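## 3. Marking the Work Surfaces

### 3.1 Why tape was used

The shared work rooms in Plarnden have no fixed places for tools, trays or boxes. People clear a surface at the end of a shift and the next group sets it up again from memory. In the first part of the study we found that most of the time lost at the start of a shift went into small corrections: a tray was put down, looked at, and moved a little to the left. The people doing this knew where things belonged in a general way. They did not agree on the exact spot, and the sheets pinned to the wall were rarely read.

We looked at several ways of marking a spot on a surface. Painted marks last a long time but cannot be moved, and the managers at both sites were against them. Chalk and wax pencil rub off under a sleeve. Printed mats were tried at the Plirdale site before our study began and were given up after they slid and curled at the corners. Adhesive tape was the remaining choice. It is cheap, it can be put down in a minute, and a person with no training can replace it.

The tape also had to be easy to tell apart from other marks already in use. Yellow and red tape had a fixed meaning at both sites (walkways and blocked areas), so neither color was open to us. White was ruled out after a short trial in which it was taken for packing tape left behind by mistake. Blue had no meaning at either site and was chosen for that reason.

### 3.2 Shapes compared

Two shapes were compared, the corner bracket and the cross. The corner bracket is made from two short pieces that meet at a right angle and shows where one corner of a tray should go. The cross is made from two longer strips laid over each other and shows where the middle of an object should go, or where the middle of a work area is.

Each shape has its own weak side. The bracket stays visible once the tray is in place, so a person can check the position after letting go. It says nothing about objects without corners, and a round tub set against a bracket can end up in many places. The cross works for any object, round or square, but the object hides the crossing point as soon as it is put down. Only the arms can still be seen, and only if they are longer than the object is wide. We therefore asked for long arms on every cross, even where this meant running the tape across a large part of the surface.

No rule was given for the angle between the strips. In the pilot we had asked for a square cross, and people spent far too long on it. Some fetched rulers. When the angle was left open, the strips were laid quickly and the crosses came out leaning one way or the other, and this made no difference that we could find to how well they were used. The only thing that matters for the mark is the point where the strips meet.

### 3.3 Laying the tape

The instructions given to the staff at both sites were the same:

1. Wipe the surface with a damp cloth and let it dry.
2. Find the spot to be marked and put a pencil dot on it.
3. Pull off one strip and lay it over the dot in a single motion, from one end to the other.
4. Lay the second strip over the first so that they cross at the dot.
5. Press both strips down with a dry cloth, starting at the crossing and working outward.

Step 3 caused the most trouble. Tape laid in short lengths, pressed down bit by bit, tends to wander, and the finished strip has a slight bend in it. Tape pulled tight between two hands and lowered in one go stays straight. After the first week we added a line to the sheet saying so, and the bent strips became less common. The pencil dot is of course covered by the first strip, and several people pointed this out. They were told to judge the spot by eye from the wiped area or to put a small second dot to the side. Most did neither and simply laid the second strip where they remembered the dot to be, with good results.

Pressing outward from the crossing was added on the advice of a floor-marking supplier, Mensah, whose printed guide recommends it for any place where tape lies on tape. The step in height at an overlap is small, but it is where a box or a cloth is most likely to catch.

### 3.4 Inspection

The marks were laid in February and inspected at the end of the trial. There were 477 marks in all across the two sites, counting both shapes. Every mark was looked at from close range, from a low angle, with the surface cleared, and given one of three grades. A mark was graded *sound* if both strips were flat over their full length and the meeting point was clear. It was graded *worn* if there was scuffing, a nick, a crease or a lifted spot, but the mark could still be used as intended. It was graded *failed* if a person who did not know the surface could no longer say where the mark was pointing.

Small pale specks on the tape were not counted as wear. They were found on nearly all of the older marks and seemed to be dust or grit, though we did not test them. The same goes for tiny dark spots on the surface beside the tape. These were noted on the inspection form but had no effect on the grade.

Damage was rarely spread evenly along a strip. The long, straight runs held up well, with clean edges. Where we did find damage, it was more often at or close to the crossing, and on the edge of a strip more often than in the middle of it. Figure 3 is a close view of a crossed mark on a gray surface. The strips lie flat for most of their visible length, and the flaw is a short one just below the crossing, on the steeper strip, where there is a small nick or lifted spot on the edge and a light scuff or slight crease next to it.

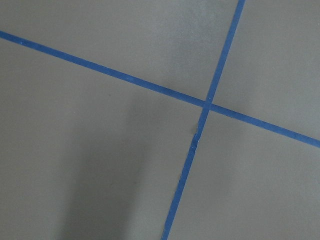
**Figure 3.** Crossed mark in blue tape on a matte gray surface. The color is somewhat darker at the overlap.

We had expected the free ends of the strips to be the first part to come loose. This did happen with the brackets, whose pieces are short and whose ends lie close to where the tray is set down. With the crosses it was uncommon. The arms of a cross reach well past the object, and their ends lie in a part of the surface that gets little handling. The crossing, on the other hand, is in the middle of everything that is put down and picked up.

The darker color at the overlap turned out to be of some use. A number of the staff said that they looked for the dark patch first and paid little attention to the arms – a habit we had not planned for. It may explain why crosses at odd angles worked as well as square ones. It also means that a thin or pale tape, with a strong change in color where it is doubled, could be a better choice than a thick one, although we did not have a second tape on hand to compare.

### 3.5 Repair

Staff were asked to replace a mark when it failed and to leave it alone when it was only worn. In practice many replaced worn marks too. Lifting the top strip of a cross usually pulled up part of the lower one, so a repair to one strip became a new cross. Some people got around this by laying a fresh piece over the old one. We advise against it. The added layer makes the edge higher, and patched marks were scuffed again sooner than new ones laid on a clean surface.

Old tape came off most surfaces by hand. On the coated table tops at Plirdale it left a thin line of glue in places, which was removed with warm water and dish soap. No lasting harm to any surface was reported. Tape use was recorded in the Plirkex stock log at both sites, and the records are used in Section 4, where the cost of upkeep is set against the time saved at the start of each shift.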